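Alleck disassembly project: progress report to the Harawira fund

Period covered: January to April
Prepared by Catrin Probert, with sections from Toàn Lương and Perihan Sönmez

1. Where we are

The project set out to find whether a robot can learn to take reusable parts out of old desktop computers from recorded demonstrations, without a separate program for each model of machine. The first stage, which was building the cell and agreeing a way of recording, is finished. We are now in the second stage, collecting demonstrations and training the first policies. The third stage, testing on computers the system has not met before, is due to start in June and we still expect to keep to that.

Spending is in line with the plan, apart from one item described in section 5.

2. The cell and the parts fixture

The cell is at our Skurkby site. Computers are laid on their side with the panel off, so that the arms work from above. Parts that come out go to a fixture plate beside the computer, which has a place for each kind of component. We changed to this plate in February. Before that, parts were put down on the open table, and Štefánia Rusnák found that much of the variation in our recordings came from where people chose to leave them. Fixed places have made the recordings easier to compare.

The four tasks in the present set are the hard disk drive, the memory modules, the processor and the graphics card. Each is recorded and scored on its own. A computer can be used many times over, as the parts are put back by hand between runs.
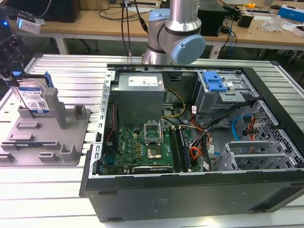 Figure 1. Open tower on the work table, with a hard disk drive standing in the rear slot of the parts fixture at left.

3. Demonstrations

We have 400 accepted demonstrations, spread evenly across the four tasks. A further 66 were recorded and rejected. Most of the rejected ones had a pause in the middle, where the operator stopped to think about the next move, and the trained policy copied the pause. Toàn has written a short guide for operators asking them to plan the whole movement before they start. Fewer recordings have been rejected since it came into use, though we would like another month of data before saying how much of this is down to the guide and how much to practice.

Each demonstration holds the joint positions, the gripper opening and the views from the fixed and wrist cameras. The wrist view has mattered more than we thought it would. With the fixed view alone, the policy could get to a memory module but tended to close the fingers slightly to one side of it. With both views it closes on the module in most runs. The cost is that the wrist camera has to stay in exactly the same position on its mount, and a small knock is enough to spoil a batch. Perihan now checks the view against a reference at the start and end of each session, looking at where the fingertips and the gap between them fall.

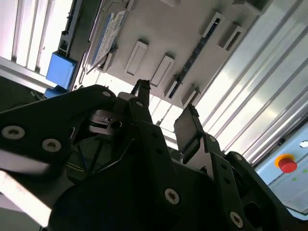
4. Results so far

Drive removal is the strongest task. The drive is large, it can be held in several ways and it comes out in a straight line. Memory is next. The graphics card is harder than the proposal assumed: the policy pulls before the latch is fully released, and the run is then stopped by the force limit.

The processor is the weakest. Opening the bracket works, but the lift out of the socket does not work often enough to report as a result. We held 23 trial runs on this task and are recording a new set with a slower approach.

Mixing the tasks in training gave no clear gain over training them one by one. Eckhard Brandes is repeating this comparison with the same number of training steps for each, as the first version was not a fair one.

5. Changes and problems

The fingertip pads supplied by Gustley wore faster than planned, and we have bought a second set from the consumables budget. This is the one item over plan.

Two weeks of recording were lost in March — the cause was a clock fault that put the cameras and the joint data out of step. The fault is fixed, and the affected recordings are not included in the figures above.

6. Next period

Complete the new processor set and retrain.
Finish the fair comparison of mixed and separate training.
Choose the unseen computers for stage three and keep them out of all recording until then.
Send the fund a draft of the data description for comment by the end of May.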